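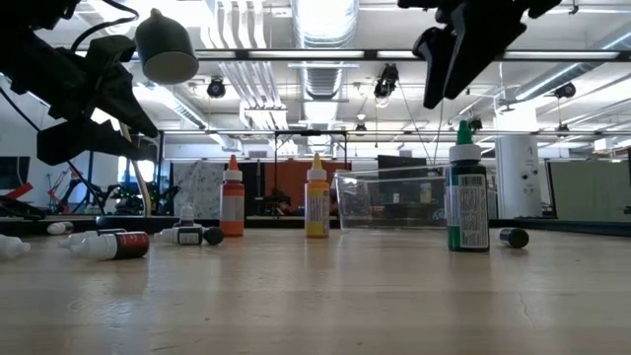
## 4. Filling and priming your Zokel dressing pump

Okay, on to the fun bit! By now you've got the pump body clipped into its base (section 3) and the hose is on. I've set up more of these than I can remember, first in my own café kitchen and then in half of Zandolbridge, so these are the steps the way I do them.

1. Rinse the jar with warm water and a drop of dish soap, then let it drain upside down on a tea towel.
2. Pour in your sauce or dressing up to the 200 mL line. Don't go to the brim — the plunger needs the room.
3. Push the seal ring down until you feel it seat all the way around. Mine always sticks on the left side, so I give it a wee twist.
4. Screw the collar on by hand. Please leave the wrench in the drawer!
5. Hold a cup under the nozzle and press the plunger slowly. It took 17 presses the first time I primed mine with a thick tahini, and far fewer with vinaigrette.
6. Once the flow is steady, set the portion dial to your favourite size. I leave mine on 2.

**Note:** Seeds and chunky relish will clog the standard nozzle. The Dretska wide nozzle fits the same collar (it's sold separately, sorry) and Canan Dursun at the shop can tell you if your model takes it.

**Caution:** Never fill the jar with anything hotter than 21 °C. The seal softens and you'll be wiping mayo off the ceiling, ask me how I know.

If it still spits air after all that, take the collar off, re-seat the ring and go back to step 4. Colour-coded collars are covered in section 6.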